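Home Articles Categories Random article Search

Laundry sorting
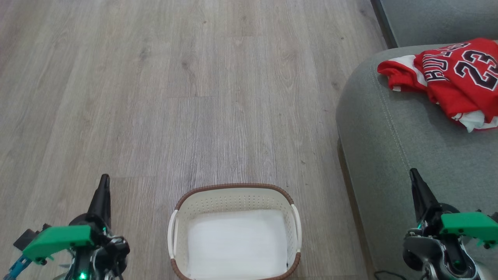 A lined laundry basket on a light gray floor, beside a sofa.

Laundry sorting is the practice of dividing clothes and household linens into groups before washing, usually by color, fabric, or how dirty they are. It is widely taught as a basic household skill. The evidence behind many of its rules is thin.

Claims

The usual advice is to keep whites apart from colors, on the grounds that loose dye moves between fabrics in the wash. Dye transfer does happen, mostly with new, dark, or poorly fixed items, and hot water makes it worse. Whether a much-washed blue shirt poses any risk to a white towel in cold water is less clear. Household manuals tend to repeat the warning without saying how often the damage occurs.

Sorting by weight has a better case. Heavy items such as jeans can rub against thin knits, and they dry more slowly.

Criticism

The writer Aušra Toom argued in The Shevchuk Guide to Housework that most sorting schemes were copied from older manuals and never tested. She traced one eight-pile system to a booklet from the soap maker Grirnero, which also sold a separate product for nearly every pile. A household survey by Unard, often quoted in defense of sorting, had 488 replies but asked only what people believed, so it says little about results.

Toom kept two piles herself: things that might bleed and everything else. Her critics noted that she offered no tests of her own either.

See also: Clothes dryer, Dye, Fabric care label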